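Open Day at the Mesevcombe Workshop: Your Questions

Last updated in May. If your question isn't covered, ask at the front desk or ring the office before the day.

When is it?

Sunday, from 10 am until 4 pm. Last entry is at 3.15 pm. You can come and go as you like, but the demonstrations start on the hour and the door to the demonstration room stays shut for the first ten minutes of each one.

Who runs it?

The workshop belongs to Nillinance, and the open day is put on together with the Grirnberg evening college. Wellington Cordeiro is in charge on the day and will give the opening talk at 10.15 am.

Do I need a ticket?

Entry is free. You only need to book for the demonstrations, and booking closes on the Friday before. Last year we had 1,773 visitors through the door and a lot of them were turned away from the afternoon sessions, so please book if you mind which one you see.

What will I see?

Most of our work is teaching robot arms to pick things up and put them down. Staff do the job by hand first, using hand-held grippers, and the recordings are used to train the arm. You will see people working with the grippers, and afterwards a talk on what happens to the recordings.

Will there be a robot arm running?

Yes, in the Rezende room, at 11 am and 2 pm only. It is slow and it does make mistakes. If it drops something, the session carries on.

Can I try a gripper myself?

Yes, after each demonstration. We have two set aside for visitors. Turns last three minutes and you can queue again if it's quiet. You squeeze the handle to close the fingers. Take off large rings and roll up loose sleeves.

What sort of things do you pick up?

Ordinary things: bottles, boxes, caps, cloth bags. Clear plastic is one of the harder materials for a camera to make out, so we use a fair amount of it. The current collection has 2,507 recordings in it, and the short ones are often the most useful.

What is the black and white square on the gripper?

It's a marker. Software can find the pattern in a video and work out where the gripper is and which way it's tilted. Please don't touch it or put stickers near it.

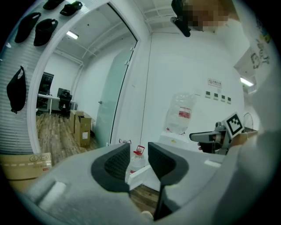
Two hand-held grippers in use, with a small red-capped bottle on the floor between the finger pads of the nearer one.

Can children come?

Yes. Under-12s must stay with an adult. Some of the work is done at floor level, so keep small children behind the tape.

Can I take photographs?

In the demonstration room and the Rezende room, yes. Not in the offices. Ask before photographing staff or other visitors. The cameras on the visitors' grippers are switched off when you try them, so nothing you do is kept.

Is there step-free access?

The side entrance is level and all the rooms are on the ground floor. There are chairs along the back wall for anyone who would like to sit.

Is there food?

Tea, coffee and biscuits in the hall. No drinks in the demonstration room, please.

Where do I park?

The yard is full by 11 am most years. The Grirnberg college car park is open all day and is a five-minute walk away. Bikes can be left by the side entrance.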